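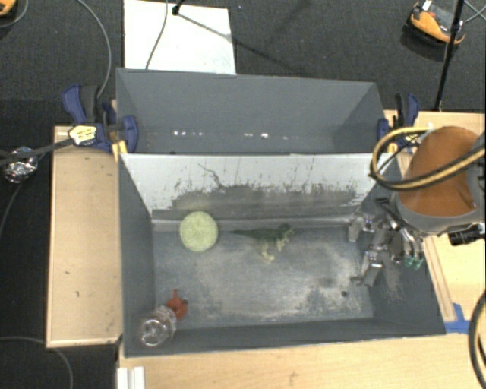 A toy dinosaur in one of the gray bins.

Hi, I'm Mireille Fakhoury, and I run Prurnell, a small language school up the hill from Vurnstead station. We teach Arabic and French to grown-ups, mostly in the evenings, and we've been at it for 9 years now (I still can't quite believe the sign over the door has my handwriting on it).

I started out teaching my neighbor at my kitchen table. She was marrying into a family from Tripoli and wanted to follow the jokes at dinner! She told her sister, her sister told her whole office, and by the next January I was renting a room over the bakery on Jaber Street. We've since moved to a bigger place, but I do miss the smell of the bread.

Ghassan Moussa joined me two years in. He teaches the Arabic beginners and he's far more patient than I am about the letter ayn. I take the French groups and the conversation nights, where we cook, argue about films and correct each other's verbs as little as possible.

Classes are small, four to a group, and run for a full term. We don't give grades. You'll get homework, but it's the kind you can do on the bus – listen to a song, text your classmate, order your coffee in French and see what happens.

We also have a lending library, which has crept up to 3,000 books, comics and old cookbooks. Students can borrow anything except my grandmother's copy of Vundar, and please don't ask, I've had to say no to my own brother.

Want to sit in on a class first? Come by after 6 p.m. and ring the top bell. The bottom one is the dentist.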